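Work diary, sim data, April - rod set, second pass

Started at 7:40. Coffee, then the overnight renders. 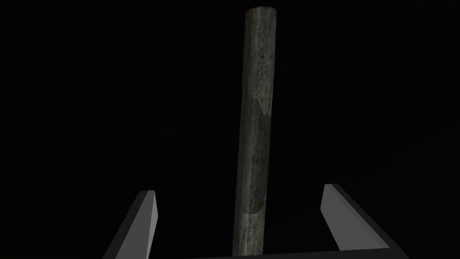

Gripper view, rod set, wood texture, fingers open.

The overnight batch finished without a crash, which is one better than the night before. 307 episodes written to disk. I opened them in the viewer one at a time for the first hour, then switched to the contact sheet when my eyes started sliding off the screen. The frame I pasted in is typical of the approach phase with the black background on. Rod nearly upright with a small lean to the right, clear space on both sides, neither finger touching where I can see them. Good framing for the network. Less good for me, as there is no floor or table in view to judge height against.

The lean is deliberate. In the first pass every rod was dead vertical and the policy learned a vertical rod. At the Faldale review they tipped one over by a few degrees and the gripper closed on air, twice. So the rod now gets a random tilt at the start of each episode, drawn from a flat distribution, capped at 12 degrees. I considered a bell curve and decided against it. Most of the samples would sit near zero and I would be back where I started with a slightly nicer histogram.

Textures next. The bark-and-grain one is from the Hikach pack, the gray-green with the streaks. I have complained about this pack before in these pages and will do so again. The pale patch on the right half of the shaft has a curved edge, and at the size we feed the network it could pass for a highlight. For the grasp that makes no difference. For the depth head I am less sure. Yesterday's depth model put a shallow dent in the rod exactly where a patch of that sort sits. The geometry is a plain cylinder. There is no dent.

Options I wrote on the board:
- drop the texture
- keep it and rotate it around the rod axis at random
- keep it and bake three versions with the patch moved up or down

Went with the second. It is one line in the config and does not need the artist tools, which are on the other machine. If the dent stays after retraining I will try the third. I do not want to drop it. Real broom handles and fence stakes are dirty and uneven and the whole point of the set is that the network stops caring.

Lighting. One directional light, low intensity. The outer faces of the fingers go nearly to the same black as the background, and the inner faces come out light gray. I checked whether the segmentation masks were affected and they are not; they come from the object IDs and ignore the lighting. The training images are another matter. If the bright inner faces are the only part of the hand that stands out, the network will track those and nothing else, and on the real arm the pads are dark rubber. Added a light intensity range and a second weak fill light that switches on in half of the episodes. Render time went up by a fifth. Acceptable.

Late morning went to the rejects. The filter throws out an episode when the rod has fallen before the close command, when the fingers pass through the rod, or when the wrist camera clips into anything. It rejected 14. I went through all of them by hand:

- 9 had the rod down before close. Correct.
- 4 had fingers through the rod. Correct, and all four had the same contact stiffness value, so that value is now out of the range.
- 1 was a perfectly good grasp marked as fallen.

The single bad reject bothered me more than the other 13 put together. Traced it to the fall check, which reads the rod height one step after reset, before the physics has settled. On that episode the rod spawned a hair above the support and dropped into place, and the check took the drop for a fall. Added a settle period of 20 steps. Reran that seed alone and it passed. Then reran all 14 for completeness. Same 13 rejected, same reasons. That leaves 294 episodes in the set, with the recovered one included.

Lunch at the desk. Cheese sandwich, not worth recording.

Afternoon: labels. Each episode carries a phase tag per step (approach, align, close, lift, hold) and I have never been happy with where align begins. The Dlamini scheme starts it when the palm is within a fixed distance of the rod. Gravier starts it when the rod axis lies between the fingertips in the wrist view. I have been using the first since it is cheap to compute, and the result is that some steps tagged approach look identical to steps tagged align. Two near-identical images with different tags is a good way to teach a model to flip a coin. Moved to the Gravier rule. The relabel script took 13 minutes, and the tag boundary shifted earlier in most episodes, as I would expect.

Checked the change by plotting palm distance against tag for a handful of episodes. Clean step in each. Then I looked at the close boundary as well, and found it fires on the command and the finger motion starts later. Left it. The command is what the policy outputs, so the command is what should be labeled. Wrote that in the readme so I do not undo it in a month.

Small annoyance with the top of the rod. In the wrist view the cap comes out as a slightly lighter oval just under the upper image border. With a longer rod it goes out of view, and the length estimate then turns into guesswork with a confident number attached. I looked at pulling the camera back. That would break the match with the real mount, so no. What I did was add a flag, top_visible, computed from the projection of the cap center, and mask the length loss when it is false. The lower end is hidden by the hand near the grasp anyway, so the length target was already shaky in late steps. Should probably have a bottom_visible flag too. Put on the list.

Launched the retrain at 3:15 on the relabeled set, old textures, so that only one thing changes. The texture rotation and the fill light go into tonight's renders and get their own run. I have been burned by changing three things at once and then writing a paragraph about which one helped.

While it ran I cleaned up the disk. There were four copies of the first pass, two of them identical down to the checksum and one with a folder named final_final. Kept one copy and the config that made it. The vertical-rod set still has a use as a regression test. If the new policy does worse on straight rods than the old one, I want to hear about it from a plot.

First numbers at 5:30, early in training and not worth much. Phase accuracy is up on the validation split, mostly at the approach and align boundary, where it ought to be. Grasp success in sim is flat. Depth still shows the dent, as it should with the old textures, so at least that is consistent.

For tomorrow:
- read the finished retrain, compare with the first pass on straight and tilted rods
- spot check the rotated texture, especially the seam at the back of the UV map
- bottom_visible flag
- ask for the friction numbers on the real pads, third request
- decide on thin rods. The current minimum diameter is larger than a pencil and the requirement says pencil

Tonight's batch queued at 6:05 with a new seed range so it cannot overlap the old one. Checked the free disk space twice. Went home.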